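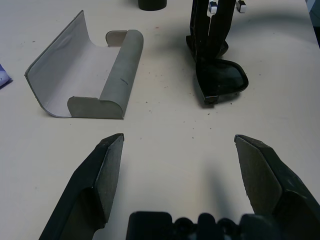

To: ciltora-players list
Subject: Re: Mermont patch, faction quests

On the September patch, someone wrote:

> The Mermont update finally makes choices matter. I sided with
> Jilunden and got a totally different second act. Dixit says
> there are 16 new quests and I believe it. Best thing they've
> done with Ciltora since launch.

Did you play the other side too? I did, start to finish, and I don't see a different second act. I see the same bridge, the same ambush and the same locked granary, with another voice reading the orders. Of the 16 quests in the patch notes, 9 are old courier jobs with a new map marker. The reward text on two of them still has the old town name in it.
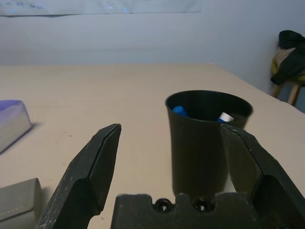
My Jilunden save is at 13 hours and the Mermont one at 15. The extra time went to walking, mostly back and forth to the ferry, which they moved for no reason I can find.

I'll give you the night market. It's well written and the haggling is fun. But does anything you do there carry over? I sold out the smugglers on one save and protected them on the other, and the guard captain gave me the same speech both times.

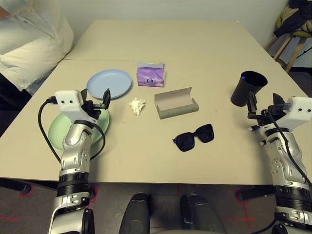 "Choices matter" was on the box at launch, too, and we all remember the orchard ending. Before I call this the best thing they've done, I'd like to see one save file where act three opens somewhere other than the chapel steps. If you have one, post it and say which quests you finished first. I'll load it tonight.

Also, is the crossbow reload still broken on controller for anyone else? Mine sticks after the third bolt.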